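Wellunitz has added a two-tier tabletop rack to its Culora line of small-item storage, with deliveries to stores due in April. The rack is meant for the things that collect on a counter near the sink or the phone: notebooks, cups, small boxes, a sponge.

The frame is varnished wood in an orange-brown finish. Two end pieces are joined by horizontal rails, and each tier is floored with rows of clear acrylic rods in place of a solid board. Wellunitz says the rods can be wiped down in place and leave gaps for air to pass under damp items.
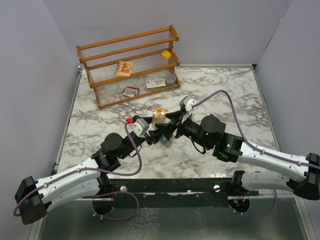 The tiers are stepped, so the lower one can be reached without moving what is stored on the upper. A spiral-bound notebook lies flat on the upper tier. The rack ships in 3 parts and goes together with the supplied hex key. Replacement rods will be sold in packs of 6.

Grønli, which distributes the line, will list it at $53. The earlier Culora rack had a single tier and stays in the catalog for now.

The company is also extending its advice on storing weekly pill organizers, which many buyers keep on the same counter. Linked compartments with one lid per day allow a strip to be lengthened or shortened, but strips joined from 2 sets can repeat a day.

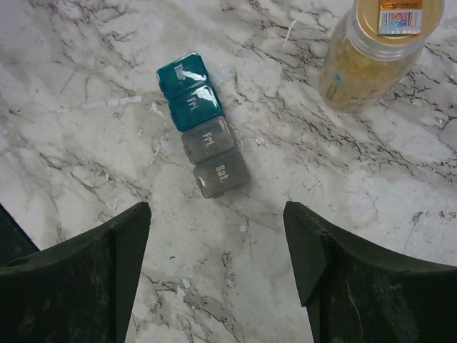 Two lids marked "Fri." side by side are easy to misread, and Wellunitz recommends checking the printed days in order before filling — most of all when the compartments differ in color. The advice will be printed on the rack's instruction sheet.

A narrower version of the rack, developed with Umance, is planned but has no release date.

We use cookies to improve your experience on this site. By continuing to browse, you accept our cookie policy. Accept | Manage settings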